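Search this newsletter Enter keywords Go

LEARNING TO DRIVE, SLOWLY
Heledd Prosser on six weeks of remote control at Prilton

When I was asked to join the teaching rota I assumed it meant the apprentices. I had a talk ready about eye protection. What I was given was a headset, a hand controller with a trigger, and a login for Javus, the practice program, in which a simulated arm waits at a simulated table for somebody to show it how to pick things up.

The idea will be familiar to anyone who sat through the February 2024 briefing, and possibly to those who slept through it. A person does the task by remote control, the computer records every movement of the arm along with whatever the wrist camera sees, and after enough repeats the arm is supposed to have a go by itself. The number we were set was 400 good runs of one job: pick up a block, carry it across the table, put it down where it was asked for. My nephew could do this before he could talk. It took me most of a morning to do it once.

Part of the trouble is that your hand knows too much. At a real table I don't think about my wrist. I reach for a mug and the wrist sorts itself out on the way. With the controller, the wrist does precisely what you tell it, including the things you didn't know you were telling it. I have a habit of tilting my hand to the left when I concentrate. The arm now has this habit too, and Anikó Hegyi, who trains the thing on our recordings, has asked me very politely to stop.

Anikó's notes on my first batch ran to two pages. The most useful one said "You hover." I do hover. I get above the block, lose my nerve, and hang there like a man outside a dentist's. To me it feels like care. To the computer it is a lesson in stopping halfway for no reason, and it learns this beautifully. The first time we let the trained arm loose on its own it swept across, stopped above the block, and stayed there until we went to lunch.

So the house rules, for those joining the rota in June:

Open the fingers fully before you set off. Half-open feels tidy and then you knock the block sideways.

Start from a different place each time. If every run begins at the same spot, that is the only spot the arm will ever be any good from.

If you drop it, say so and bin the run. Do not pick it up again and carry on as though you'd meant it. Dustau (the old sorting script, which we still use because Kneath hasn't finished the new one) will happily mark a rescue as a success, and then we have taught a machine to drop things first.

Don't talk to it. This one is for me.

The hardest thing to get used to is the view. You can switch to a camera off to one side, where you see the whole arm and feel like a crane driver, but Anikó would like us to work from the wrist as far as we can, on the grounds that the wrist is what the arm will have when we've gone home. From there you get your own two fingers at the bottom and a great deal of brown table. The block you want is very often off to one side, and the temptation is to go charging after it. Turn gently, let it come into view, then go.

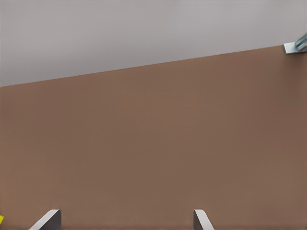

I lost the best part of my second week to charging. You overshoot, the block slides out of sight on the other side, you swing back, and by then you have recorded something that looks like a dog looking for a ball. Anikó kept one of those runs. She shows it to visitors.

Things have picked up since. By the last count we had 423 runs, of which Anikó threw out a fair number and I threw out several more when she wasn't looking, so we are a little short of the 400 and will be topping up. The arm has improved as well. It still tilts to the left, but it no longer hovers, and when it misses it has begun to back off and try again, a thing neither of us remembers teaching it on purpose. I suspect it got that from one of my binned runs that wasn't binned properly. I have decided to be proud.

Next is stacking, one block on top of another, for which the target is a mere 200 runs. I asked why it was fewer when it is so obviously harder. Anikó said it was because the first half of the job is already learnt, and that in any case she had seen me do it and thought 200 would take me until the autumn.

There are 6 places on the June rota. No experience is needed, and going by the last round it may even be a drawback. Sessions last an hour with a break in the middle, which you should take, as the headset leaves a mark across the forehead that shows up in meetings. Names to me or to Anikó, please, and if you are left-handed say so when you sign up, because the second controller has to be set up differently and it takes me three goes to remember how.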